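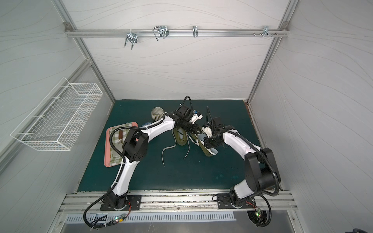 What is a demonstration in robot learning?
A demonstration is a recording of a task being carried out on a robot under human control, stored so that a learning system can be trained to reproduce the behavior. It normally contains camera video, the positions of the robot's joints over time, the state of the grippers, and a short text label naming the task.

Demonstration collection

Demonstration collection is the practice of gathering recorded examples of physical tasks for use in training robot control software. It is most closely associated with imitation learning, in which a model is trained to predict the action an operator took from what the cameras and joint sensors reported at that moment. A single recorded attempt is usually called an episode. A group of episodes gathered under the same task description is called a task set.

Contents
1 Background
2 Equipment
3 Procedure
4 Task selection
5 Soft and jointed objects
6 Variation
7 Quality control
8 Labeling
9 Limitations
10 See also

Background

Industrial robots were for a long time programmed by entering fixed positions, or by moving the arm to each position by hand and saving it. This works well when parts arrive in the same place every time. It works poorly for household objects, which differ in shape and are seldom found in the same position twice. Learning from demonstrations was developed in part to deal with this kind of work. The operator's corrections, pauses and changes of grip are all kept in the recording, and the model is trained on the whole motion.

Equipment

A common arrangement is the two-arm cell. Two arms are mounted side by side on the front rail of a small enclosure, facing a shared work surface, with a gripper on each arm. The area where both grippers can reach is called the overlap zone, and most two-handed tasks are placed there. Plain pale walls are often chosen to keep the background simple, and a matte surface reduces glare.

Cells may also have storage fittings such as hooks, baskets and trays. These can serve as targets in a task ("hang the cup on the hook") or remain in view as unused background.

The arms are driven by teleoperation. In leader-follower teleoperation, the operator moves a second pair of arms, and the arms in the cell copy the motion. Other systems use handheld controllers or tracked gloves. Leader-follower systems tend to give smoother recordings of two-handed work. Handheld controllers take up less room and are easier to move between cells.

At least one camera is fixed above or beside the work surface. Many cells add a camera on each wrist, which helps when an arm blocks the fixed view.

Procedure

Practice varies between sites, but a session generally runs as follows.

The operator reads the task card and lays out the objects. The arms are moved to a home position. Recording is started, the task is performed, and recording is stopped once the end condition on the card is met. The operator marks the episode as a success or a failure and resets the objects for the next one.

Resetting can take longer than the task itself. In the Kolska collection, a two-arm household set supervised by Suryani Mandagi, tasks were paired so that the end of one was the start of the next. Putting a pair of shoes on a tray was followed by taking the pair off it. The Kolska set holds 1000 episodes, and the same pairing method was later adopted for the smaller Trellby set.

Task selection

Tasks are usually written as one short sentence with a visible end condition. "Tidy the table" is considered a poor task, as two reviewers may disagree on whether it was completed. "Place both shoes side by side on the cloth" can be checked from a single image.

Many sites separate tasks into three groups:

One-arm tasks, such as lifting a cup or moving a brush into a basket.
Two-arm tasks with independent motion, in which each arm handles its own object.
Two-arm tasks with shared motion, in which both arms work on one object or on two objects joined together.

The third group is the hardest to operate and generally has the highest share of failed episodes.

Soft and jointed objects

Cloth, cord, bags and footwear are treated separately from rigid objects. Their shape changes when they are gripped, so the same starting position can lead to different results.

Shoes are widely used in this category. The sole is fairly stiff, the upper bends, and the opening at the collar gives a parallel-jaw gripper an edge to hold. A pair also makes a natural two-arm task, with one gripper to each shoe. Laces add a further difficulty. A loose lace may lie under a shoe, catch in a gripper or cross over to the other shoe, and an operator who pulls too quickly can drag both shoes together. The operator guide written by Ghazala Siddiqui for the Grasso project advises taking hold of the collar and raising the shoe slowly until the lace hangs free.

Folded cloth is often laid on a tray as a target surface. It may shift when an object is set down on it, and task cards should state whether it has to stay flat.

Variation

A model trained on episodes that all look alike will often fail when an object is moved a short distance. For this reason, the starting layout is changed during collection. Typical changes are:

the position and angle of each object
whether an object is upright or on its side
which arm starts the motion
the other items left on the work surface
the lighting

Items that play no part in the task are known as distractors. A cup or a brush near the working area teaches the model to ignore things it has not been asked to move. The Bralen protocol calls for a new set of distractors after every 28 episodes and for a change of operator at least once in each task set.

Changes can be made by the operator's own judgment or taken from a printed list. Operators working without a list tend to drift toward layouts they find easy.

Quality control

Recorded episodes are reviewed before they are used in training. Reviewers look for dropped video, joint data out of step with the cameras, long periods with no motion, and episodes marked as successful in which the end condition was not met. They may also reject an episode in which a hand entered the work area during recording.

Failed episodes are not always thrown away. One in which an object is dropped and then picked up again can be valuable, as it shows a recovery. Some projects collect recoveries on purpose, starting from a badly placed object or a poor grip. In a Grasso task set of 400 episodes, 31 were recorded this way and stored under a separate label.

Equipment faults are another source of rejected data. Cable conduits that hang over the front of a cell can snag during wide movements, and a mount that has worked loose will change the relation between the arm and the camera. Calibration is normally checked at the start of each session.

Labeling

Each episode carries a task sentence, an operator code, a cell code and an outcome. More detailed sets divide the episode into steps, such as "grip left shoe," "grip right shoe," and "lift." Step labels are added after recording, by a person watching the video or by software whose output is then checked.

Wording matters where a model is meant to follow spoken or written instructions. If every label in a set reads "pick up the shoes," the model may not respond to "grab the sneakers." Several wordings are therefore stored for each task. Object names should match what can be seen by the cameras, and colors are included when similar objects are present.

Limitations

Collection is slow compared with gathering text or images, as each episode takes place in real time and needs an operator. Fatigue affects the results, and grips become less careful late in a session. Data from one type of arm does not always transfer to another with different reach or different fingers.

Most teleoperation systems give the operator little or no sense of touch. Operators judge grip by sight, and they may squeeze soft objects harder than a person would by hand. Models trained on such recordings can pick up the same habit.

See also

Imitation learning
Teleoperation
Parallel-jaw gripper
Camera calibration
Deformable object handling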